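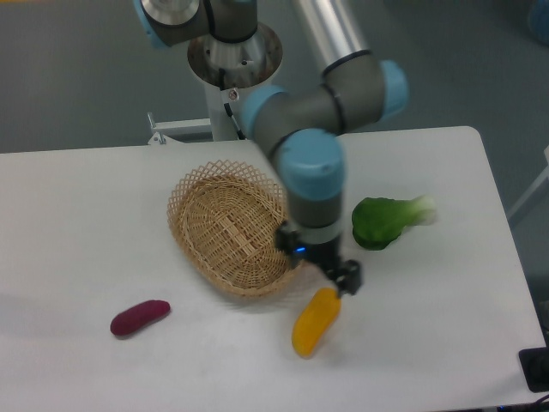

Plosville shops try a shared newsletter, and readers are sticking with it

PLOSVILLE — If you have bought a loaf of bread, a bag of birdseed or a pair of reading glasses on the east side of town since the spring, there is a fair chance somebody at the register asked whether you would like to get the Plosville Post-It. A good many people said yes. The weekly e-mail, which is put together by 33 small businesses that used to send their own mailings or none at all, went out to 3,509 addresses in its most recent edition, and the shop owners behind it sound as pleased as anyone would be who has finally gotten a chore off the kitchen table.

The idea came up last winter at the merchants' breakfast, the one held in the back of the bakery before opening time. Several owners were comparing notes about their mailing lists, and it became clear pretty quickly that they were mostly writing to the same households. The garden center had a list, the frame shop had a list, the shoe repair place had a list in a spiral notebook, and a family living anywhere near Sisik Street might be on all of them. Some weeks those families got five or six messages in a row on the same morning, all with a coupon at the bottom, and they did what most of us would do.

So the group agreed to try one letter. Each business gets a short paragraph, and no business gets the top spot two weeks running. The shops paid into a common pot at the start, and they signed up with Lesard, the mailing service the hardware store had already been using, mainly on the strength of the hardware store's recommendation and the fact that its phone line is answered until eight in the evening.

Getting the old lists into shape took longer than anyone had planned on. The owners decided early that they would not simply pour all the addresses together and start sending. Every customer on an old list got one plain message, explaining what the new letter would be and asking them to click if they wanted it. People who didn't click were left off. That cost the group a lot of names, and there was some grumbling about it at the time, but the shops stuck to it, and the first edition went to 3,200 readers who had all asked for it in so many words. The rest have joined since then, most of them at the register and a few through the sign-up card in the library entryway.

As for what is in it, the letter is a friendly jumble. A recent edition had the garden center's advice on when to bring in your geraniums, a notice that the shoe repair place would be closed for a family wedding, the week's soups, a call for old frames in any size, and a recipe for plum cake that ran a good deal longer than its allotted paragraph and was allowed to stay. There are sales, of course — this is a letter from people with things to sell — but the group limits each shop to one offer a month. The thinking is that a coupon gets noticed more when it has not been there every week.

The plum cake, by the way, drew some 200 replies, more than any discount has so far. Quite a few of those readers wanted to know whether you could use frozen plums. (You can, the bakery reported in the following edition, but let them drain first, and give the cake a little longer in the oven.) Replies go to a shared inbox that the shops take turns looking after, a week at a time, and the owners say it has become one of the nicer parts of the arrangement, as people write in with opinions on parking, questions about opening hours and now and then a lost glove.

There have been bumps. One edition in the early going went out with the subject line left blank, and another sent everybody to the florist's page when they clicked on the optician's. Some readers also found that the letter was landing in their junk folder, so the sign-up card now asks new subscribers to add the address to their contacts. Anyone who would like to stop getting it can use the link at the bottom of each edition, and the group asks that people please do that if the letter isn't for them, with no hard feelings on either side.

Word has traveled a little way down the road, too. Merchants in Hafstein have asked to sit in on a breakfast to hear how the costs are divided, and the Plosville group has told them to come hungry. There is no plan to fold the two towns into a single letter. The feeling here is that a reader in Plosville wants to know about Plosville, and that the paragraphs are hard enough to keep short as it is.

The Post-It goes out at 6:30 in the morning, once a week. The group is taking suggestions for a holiday edition through the end of October, and sign-up cards are available at all of the participating shops and at the library.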